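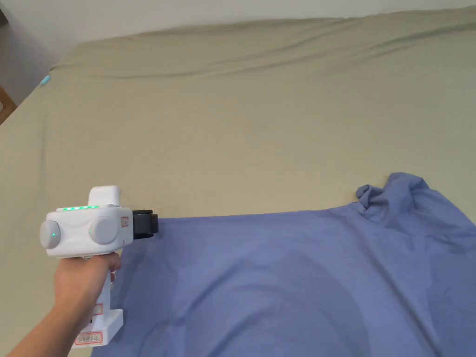

Does a shirt really have to be folded on a bed?
Any flat surface bigger than the shirt will do, but the bed is usually the biggest one in the house and the only one without mail on it.

I bring this up because the fall issue of this newsletter suggested folding at the kitchen table, and 17 of you wrote in to object. Several of you used the word "crumbs." Gemechu Assefa, of the second floor, sent a diagram. The bed wins, and I withdraw the table.

Now for the shirt. Lay it face down and pull it straight from the hem, then from the shoulders. Most bad folds are decided right there, by people in a hurry to get to the part that looks like folding. Bring one side in toward the middle, lay the sleeve back down along it, and do the same on the other side. Fold the bottom up — once for a shelf, twice for a drawer. Turn it over and leave it alone. Patting does nothing.

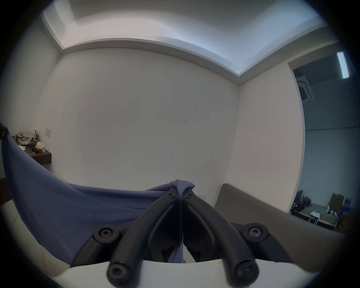

Jolene Lockyer
Laundry Room Columnist, The Brolavach Residents' Newsletter

Blue shirts got their own paragraph in the mail. Danai Tsakiris wants to know why hers come out of the drawer with a crease straight across the stomach, like a road on a map. The crease is where you folded it, Danai. Move the fold up a few inches and it will cross your ribs instead, where a cardigan can deal with it. Or roll the thing. Rolling is fine for T-shirts and for anyone who has given up on collars.

If you pick a shirt up by one pinch of cloth, expect it to hang like a flag on a day with no wind. Two pinches, one at each shoulder seam, and it mostly remembers what it is.

Shoshana Crenshaw asks whether folding boards are worth the money. I borrowed one in August and used it for two loads. It makes a very handsome rectangle, and then you own a board, and the board has to live somewhere. Mine lived behind the bedroom door and fell over at night.

Next issue: fitted sheets. Letters may be left in the box by the dryers, and please, Gemechu, one page.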